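Ticket: Vokstead sync drops order records after nightly import
Product: Vallari (inventory and orders)
Priority: Normal
Status: Resolved, monitoring

Reported problem

The nightly import from the Vokstead order feed finishes with a green check mark, but the order list in Vallari is short the next morning. The feed file for the first bad night held 2,594 records. Vallari showed 1,408 of them. There was no error on the import page and no warning email. Orders that did come through looked complete, with the right customer, line items and shipping address.

The shop first noticed when a customer called about an order that wasn't in the pick list. The order was in the feed file and had a normal status.

Setup

Vallari is the hosted version, on the standard plan. The feed arrives by SFTP and is picked up by the Vamlow connector at 2:15 a.m. The connector unpacks the file, checks the header row and passes the records on in batches. Nothing in the connector settings had been changed since September, when the warehouse field was added.

First checks

Opened the feed file in a plain text editor. Header row is correct and the column order matches the mapping. No blank lines in the middle of the file. Line endings are the same all the way down.

Ran the file through the connector's validate option. It passed. Validate only looks at the header and the first batch, so this doesn't tell us much about the rest.

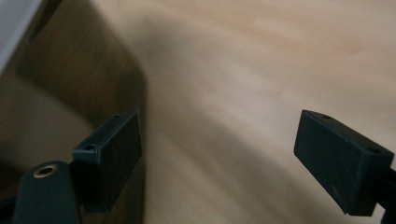

Compared the imported order numbers against the file. The missing orders are all at the end. The last order imported is the last row of a batch, and everything after it is gone. That points to the job stopping early - if single records were being rejected, the gaps would be spread through the file.

Checked disk space and the SFTP account. Both fine. The file size on our side matches the size on the sending side, so the transfer itself is complete.

Attempt 1: run the import by hand

Started the same file manually at 10:40 a.m. All records came in. Existing orders were skipped as duplicates and the missing ones were added, so the shop had a full list before lunch. Left the ticket open, as the scheduled run was still suspect.

The next scheduled run came up short again. The cutoff fell at a different order, but again at the end of a batch.

Attempt 2: smaller batches

Lowered the batch size in the connector and saved. The next night was still short. The job got through more batches but stopped at nearly the same clock time as before. Put the batch size back to the default so we were only testing one thing at a time.

Attempt 3: turn on detailed logging

Detailed logging is under Connector, Advanced, Log level. It has to be set before the job starts, and a change made during a run is ignored until the next one. The log from the following night had this near the end:

02:20:03 batch accepted
02:20:04 session token replaced by new login
02:20:04 no further batches, closing
02:20:05 job complete

So the job was losing its session 5 minutes in, and the connector was treating that as the end of the file. It then reported success.
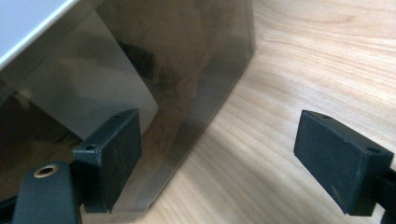
Cause

The Lubis reporting tool logs in to Vallari with the same API user as the connector. Its report schedule had been moved to 2:20 a.m. Vallari allows one active session for each API user, so when Lubis signed in, the connector's session was closed. Running the import by hand worked because no report was going at that hour.

The schedule change on the Lubis side wasn't in our notes. It shows in the Lubis audit page under Schedules, and the change there lines up with the first short import.

Fix

1. In Vallari, go to Settings, API users, and add a new user for reporting. Give it read access only.
2. In Lubis, open the Vallari data source and replace the saved login with the new one. Use Test connection before saving.
3. In the Vamlow connector, sign out and sign in again with the original API user. The old token stays cached otherwise.
4. Move the Lubis report to 4 a.m. This isn't strictly needed once the logins are separate, but the report then includes that night's orders.

Then run the import once by hand and compare the record count with the file.

Result

The last 4 scheduled runs were complete, with counts matching the feed each time. The Lubis report has also run normally with the read-only user. Detailed logging is back to the normal level, as the log files get large.

Still open

The connector should not report a closed session as a finished job. Sent this to the Vamlow support desk with the log attached. They confirmed they can reproduce it but gave no release date. Until there's a fix, the shop will check the row count on the import page each morning against the count in the feed's trailer line. Leave this ticket in monitoring until Vamlow replies.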